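Section 4: Setting Up a Production in the Box Office System

Read this section before you put a new show on sale in Zasport. You need a manager login. A clerk login can view a production but can't save changes to it.

4.1 Create the production

1. From the main menu, choose Productions, then New.
2. Enter the title as it will print on the ticket. The title line holds 44 characters, including spaces. Longer titles are cut at the end.
3. Enter the name of the producing company. For a touring show, use the visiting company and enter your own theater under Host.
4. Choose a seating plan. The Bavdale plan has 266 seats with the orchestra pit covered. If the show has a live band, choose Bavdale Pit instead.
5. Click Save. The production now appears in the list with the status Draft.

Note: You can't change the seating plan after the first ticket is sold. Check it with the stage manager first.
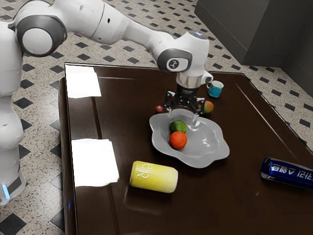
4.2 Add performances

1. Open the production and choose the Performances tab.
2. Click Add and enter the date and curtain time. Type dates with the year first, for example 2022-10-25.
3. Enter the running time, including intermission.
4. To repeat a performance, select it and click Copy. Copied performances keep the price table but not the holds.
5. Mark previews with the Preview box. Preview prices are taken from the second column of the price table.

Caution: Deleting a performance also deletes its holds and house seat notes. Use Suspend if the date might come back.

4.3 Set holds and house seats

1. Choose the Holds tab and click the seats on the plan. Held seats turn gray.
2. Pick a hold type: House, Press, Company or Technical.
3. Enter a release time. Seats with no release time stay held until someone frees them by hand.
4. For press night, enter each reviewer's name in the Notes field so it prints on the envelope.

Seats next to the sound desk should be held as Technical until the first preview is over.
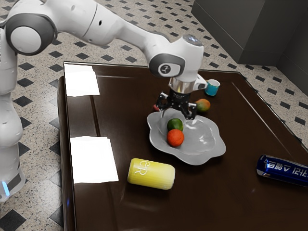 4.4 Open sales

1. Change the status from Draft to Members Only or On Sale.
2. Print one test ticket from each price band and check the title, date, door and seat number.
3. Void the test tickets under Tools, Void. Don't use Refund, or they will show up in the nightly report.

Note: The waiting list takes up to 2,000 names per production. Names are kept when a performance is suspended.

For season packages, go to Section 5.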